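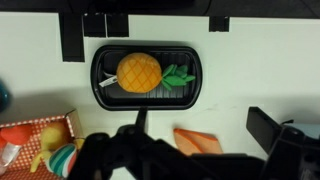 Do we need 323 toys?

My sister-in-law Mererid read somewhere that children play better with fewer toys, and in December she boxed up most of what her two boys own. She wants me to do the same. I have my doubts.

First, the numbers. The book she lent me says the average child has over 200 toys. Average where? Counted by whom? Is a bag of blocks one toy or 600? There are no notes at the back, only a page selling the author's course. I went through our house one evening with a pencil and got to 323, and I could have made it half that or double depending on how I felt about plastic animals.

Then there's the rotation idea. You keep a few toys out, hide the rest, and swap them every couple of weeks so they feel new. Fine, but somebody has to do the swapping, and I know who. Siham Chidiac down the street kept it up until the spring. Her daughter found the closet, and that was the end of that.

I also don't buy the claim that a crowded shelf ruins a child's attention. Mine will spend a whole wet afternoon on one game if it's a good one, with the rest of the pile sitting right there. Other days nothing works — and I don't think an empty shelf would have helped.

What I will grant Mererid is that the floor is easier to vacuum at her place. I'd read a book about that. We did give away two bags of stuff the kids have outgrown, mostly baby rattles and puzzles with pieces gone, and I've told the grandparents to go easy on birthdays. They said yes very quickly, so we'll see.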